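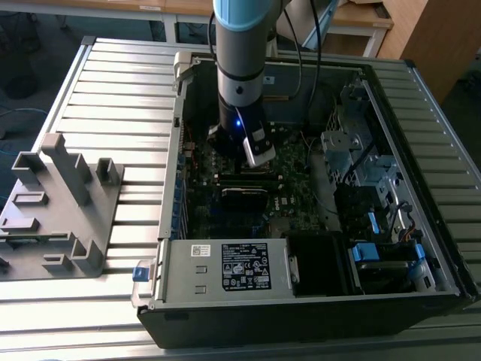
## Water and trail check, Saithong section

August 2023. Walked by Consuelo Puma, comments added by Didier Arnaud.

- [x] Tasau cache: lid closed, strap tight. Level low, 13 gallons left.
- [x] Spigot at Tasau: opens and shuts, slow drip. Needs a new washer.
- [ ] Log book: full since July. Bring a new one and two pencils.
- [x] Footbridge at mile 871: boards sound, one nail head standing up. Hammered down.

Didier: the drip matters more than the book. Fix it on the next refill.

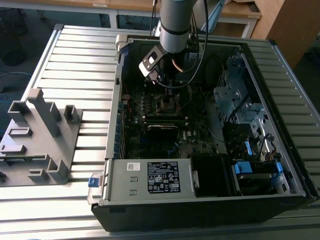
## Greko ridge

- [x] Marker posts: all standing. Arrow on the north one is faded.
- [ ] Washed-out switchback: still bad, around 2 feet of tread left. Packs with poles on the side will catch on the bank.
- [x] Tent pads: clear of dead limbs.
- [ ] Gate at the Trovetti road: latch bent, closes if lifted. Lock 3321 works.

Didier: flag the switchback on both sides until a crew can get up there.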